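ホーム　作業ノート　布と紙　道具　棚のこと　過去の記録　検索

作業ノート　木曜　柄布の収納、箱を二つ使ってみる

午前中は昨日の続きで、Rinmontの布の整理。引き出しから全部出して作業台の脇のワゴンに移した。畳んだまま重ねていたので、下のほうの布には折り目がきつく残っている。濃い色の柄布は折り山の色が白っぽく見える箇所があり、光の当たり方なのか擦れなのか、まだ判断がつかない。窓際に持っていって見ても同じだったので、擦れの可能性が高いと思う。該当の布は端にしつけ糸で印をつけて別にした。

引き出しをやめる理由は前回の記録に書いたとおり。重ねると下が見えない。下を取ろうとして上が崩れ、崩れたものをそのまま押し込むので、次に開けた人がまた崩す。先週は同じ柄を二度切ってしまった。見本帳用の小片がもう切ってあるのに、それが引き出しの底に入っていた。布の無駄は大したことがないが、柄合わせをやり直した半日が惜しい。

立てて入れる方法に変えることは決まっている。今日の宿題は、畳んで立てるか、丸めて立てるか。

畳んで立てる方法は先に試した。幅を箱の深さに合わせて畳み、本のように並べる。見た目は揃うし、柄も背のところで見える。ただ、一枚抜くと隣が倒れてくる。ぎっしり詰めれば倒れないが、そうすると今度は抜くときに隣がついてくる。薄手のものは特にだめで、戻すときに隙間に差し込めず、結局上に載せることになった。厚紙を芯に入れれば解決するのは分かっている。ただ厚紙を切る手間があるし、芯の角が当たるところに跡がつく。折り目を減らしたくて始めたことなので、これは見送り。

丸める方法は、仕切りのある箱があれば成り立つ。箱は棚の上にあったものを二つ下ろした。以前Gingateの展示のときに小物入れとして使い、その後はボタンと糸巻きが混ざって入っていたもの。中身は缶に移し、刷毛で隅の埃を掃き、固く絞った布で拭いて窓際に置いた。仕切りの交差しているところに糸くずが挟まっていて、これは刷毛では取れず目打ちを使った。

空にした状態で重さを量った。茶色いほうが916グラム、白木っぽいほうが938グラム。見た目では茶色いほうが重そうだったので意外だった。棚板の耐荷重を確かめる必要があるので、布を入れた後にもう一度量ること。忘れないように秤は出したままにしてある。

丸め方について。最初は縦に二つ折りして端から巻いた。これだと太くなりすぎて仕切りの中に入らない。入っても、ぎゅうぎゅうで出すときに仕切りが動く。仕切りは組んで落とし込んであるだけのようなので、無理に抜くと持ち上がる。次に、三つ折りにして幅を狭くし、巻きをきつくした。入ることは入るが、今度は中心に近い部分にしわが寄る。中心に指を入れて最初のひと巻きだけゆるくし、その後を少しずつ締めるのが今のところ一番よかった。巻き終わりは留めない。輪ゴムは跡がつくし、夏場は溶けて布に張りつくことがある。紙帯は見た目はよいが、外すたびに破れる。

巻くときの向きも決めておく。柄の表を外にする。耳は下。巻き終わりは見る人から向こう側。以上をこの箱の決まりとして、ふたの裏に貼る紙に書く。ふたがないので、正確には棚板の縁に貼る。

台の上に箱を二つ続けて置いて、昼前に試した。長い一列になるように端と端をつけた。 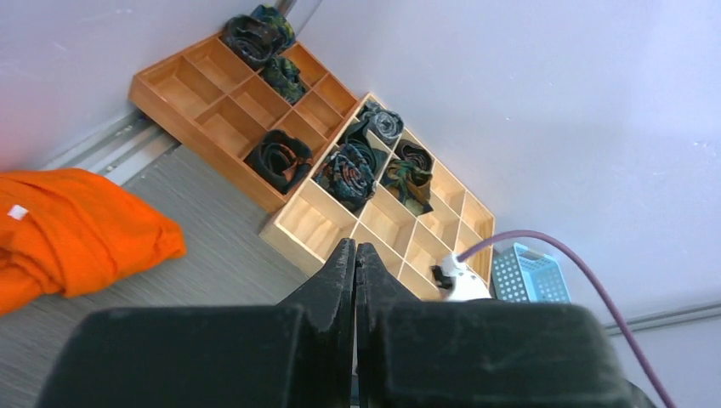

巻いた布を仕切りに立てるときの一番の問題は、外側のひと巻きが開くことだと分かった。留めていないので、手を離すと緩む。きつく巻いたものほど戻ろうとするようで、巻きの強さと開き方が比例しない。開いても仕切りの壁が受け止めてくれるなら実用上は困らない。黒地に錆びたような橙色の入った布は、渦の口が上を向いた状態で外側の一枚が仕切りの壁に広がって当たっている。このくらいなら抜き差しに差し支えないと見て、これを基準にする。逆に、暗い緑の柄の小さい巻きは仕切りの上に傾いて寄りかかっている。細すぎて区画の中で遊ぶのだと思う。細いものは二本一緒に入れるか、巻きをゆるめて太さを出すかのどちらか。私はゆるめるほうを試したい。二本一緒にすると、どちらの柄か上から見て分からなくなる。

上から見たときの分かりやすさは、引き出しとは比べものにならない。巻いた端が渦になって見えるだけでも、地色と差し色はだいたい拾える。ただし大柄のものは巻き端だけでは見分けがつかない。黒に灰緑のものと、紺と緑に黄みの入ったものは、並べて置くと離れたところからは似て見えた。柄の名前を書いた札を付けるか、小片を区画の縁に挟むか。札は糸で付けると巻きに食い込むので、挟むほうが良さそう。挟む小片は見本帳を作ったときの余りを使う。切り直さないこと。

縁から出る高さについて。箱の縁より布が出ること自体は構わない。むしろ出ていないとつまめない。が、出すぎると壁側に倒れかかる。奥の列に入れる布は、手前より低くなるように折り幅を変えたほうがよい。棚に入れたときに上の棚板に当たるという問題もある。棚の内寸を測ったら、今の巻きの高さだと余裕が少ない。出し入れの手が入らないので、箱ごと引き出して使うことになる。箱の底にフェルトを貼る。手持ちのフェルトは黄色と灰色しかないが、底なので何色でもよい。

橙色の布は今回の分類から外した。無地で、巻いて入れる柄布とは用途が違う。白いタグがついたままなので、切る前に洗濯表示を写しておくこと。厚みも試しておきたいが、後回し。色が強いので、淡い色の布と一緒に湿ったまま置かないようにする。以前、無地の赤でやって、生成りの布に色が移った。

昼の休憩の後、白木のほうの箱に取りかかった。仕切りが薄いので、厚手の布を押し込むと反る。反った仕切りは隣の区画を狭くするので、隣に入れた布まで抜きにくくなる。厚手は茶色いほう、薄手は白木のほう、と分けるのが素直だと思う。色で分ける案もあったが、箱の作りに合わせたほうが長持ちする。色はそれぞれの箱の中で揃えればよい。

仕切りの補強も考えた。交差部に木工用接着剤を入れれば動かなくなる。ただ、接着すると組み替えができない。Sinsteadの棚から来た大きめの布を入れるとき、仕切りを一枚抜いて区画をつなげたくなるはずなので、今は接着しない。その代わり、差し込みが緩いところに薄い紙を挟んだ。紙は和紙の端切れを使った。コピー用紙だと厚くて入らなかった。

ささくれの確認。白木のほうは内側の縁に一か所、手前の仕切りの上端に一か所、指に引っかかるところがあった。布を通すと糸を引く。絹の端切れを滑らせて引っかかりを探し、鉛筆で印をつけ、紙やすりで落とした。番手は240を使いたかったが切らしていたので、手持ちの100で軽く当ててから、使い古した細かいもので仕上げた。粗いのを最初に当てたのは少し乱暴だった。跡が残ったので、次に番手を揃えてからもう一度やる。茶色いほうは表面が仕上げてあるせいか、引っかかりは見つからなかった。仕上げの塗りが何なのかは分からない。油性のものだと布に移る恐れがあるので、白い綿の端切れを一枚、区画に入れて一晩置く。明日、色がついていないかを見る。それまでは良い布を茶色いほうに入れたままにしない。試したものは全部出して、ワゴンに戻した。

この点は順番を間違えた。先に綿の端切れで試すべきだった。試しに入れていたのは短い時間で、巻きの外側を見た限りでは何もついていないが、次からは箱の確認を先に済ませる。

防虫について。絹と毛の混ざったものが何枚かある。箱にふたがないので、引き出しのときのように防虫剤を隅に置いても効きが弱い。棚の扉を閉めておけば多少違うはず。薬剤を布に直接触れさせないこと。以前の区画にそのまま入れていた糸巻きは、プラスチックの部分が少し曇っていた。小さい袋に入れて棚の奥の壁に吊るす。毛の混ざったものは別の密閉できる箱に移す案もある。枚数が少ないので、そのほうが手早いかもしれない。

湿気は今の季節だと気になる。作業台のある側は窓が近く、夕方に西日が入る。箱を台に出したままにすると、巻きの上端だけ日に当たることになる。渦の端が日焼けすると、広げたときに片側の耳に沿って帯状に色が抜ける。畳んだ布の折り山の日焼けより目立つと思う。帰る前に必ず棚に戻す。戻せないときは不織布をかける。この不織布はChungの包みに入っていた大きいものがあるので、それを切らずに使う。

巻き直しの頻度。ずっと同じ方向に巻いておくと癖がつく。巻き癖は折り目より取れやすいが、裁断のときに端が持ち上がって文鎮が余分に要る。季節の変わり目に一度出して、広げて、反対の端から巻き直すことにする。そのときに虫と染みも見る。広げる台が足りなければ物干しに掛けてもよい。ただし洗濯ばさみは使わない。

台帳について。引き出しのときは上から順に番号を振っていたが、崩れるたびに狂った。今度は区画に番地をつける。箱の記号と、手前からの列、左からの番目。記号は茶色を「茶」、白木を「白」とする。布を抜いた人は、その区画に持ち出しの札を立てる。札は厚紙を細く切ったものでよい。空いている区画が、元々空いているのか、持ち出し中なのかが分からないのが一番困る。今日も自分で出しておいて、どこから出したのか一度分からなくなった。

札の大きさを決めた。仕切りの深さより指二本分高く。幅は細いほうがよい。何本か切ってみて、幅が広いと布を戻すときに邪魔になった。上端の角は丸める。角が立っていると布に引っかかる。

巻きの太さを揃える道具も作りたい。筒に通して太さを見るゲージのようなもの。厚紙の筒で足りる。区画の内側より6ミリ細い筒を作り、巻いた布がすっと通れば合格、通らなければ巻き直す。通ってもすかすかなら細すぎる。手の感覚だけでやると、人によって仕上がりが違う。とはいえ、まず自分で一箱分をやってみてからでないと、どの程度揃っていれば足りるのか分からない。

布の長さごとの巻き方も途中まで書き出した。短いものは縦の三つ折りで足りる。長いものは四つ折りにすると太りすぎるので、横に一度たたんでから三つ折り。横にたたんだ折り目が一本残るが、これは裁断の中心線と重なるので害が少ない。正方形に近いものはどちらでもよい。風呂敷の大きいものは箱に入れず、今までどおり棒に掛ける。縁に房のあるものも巻かない。房がつぶれる。

夕方、茶色いほうの端切れを見たが、色はついていなかった。一晩置くつもりなのでそのまま。白木のほうには薄手をいくつか入れて、棚に試しに置いた。棚板はたわまない。重さの再計量は全部入れてからにする。

明日やること。
綿の端切れの確認。
細かい紙やすりの買い足し、白木の縁の仕上げ直し。
底のフェルト。
持ち出しの札。
橙色の布のタグを写す。
Sinsteadの棚の布のうち、長いものだけ先に測る。
糸巻きとボタンの缶にラベル。今は両方とも無地の缶で、振らないとどちらか分からない。

追記。帰りがけに思ったが、巻き終わりを向こう側にすると、棚から抜くときに指が外側の一枚をめくらない。これは良い。ただ、左利きだと事情が違うかもしれないので、試してもらう。

コメント

・丸めるのに賛成です。うちでは手ぬぐいを同じように立てていますが、細いものが倒れる件は、使っていない区画に丸めた薄紙を入れて解決しました。色移りだけ気をつけて、白い紙にしています。

・左利きです。先ほど試しました。巻き終わりが向こう側でも特に困りません。それより列の奥が取りにくいです。箱を縦に二つ続けず、横に並べてもらえると助かります。

・横に並べると棚の幅が足りなかったはずです。扉側の棚なら入るかも。測ってみます。

・塗りの件、一晩だと短いと思います。油が残っている場合は暖かい日が続いてからにじむことがあるので、端切れは入れたままで時々見るのがいいです。

・持ち出しの札、色をつけてもらえませんか。厚紙のままだと白木の箱で見落としそうです。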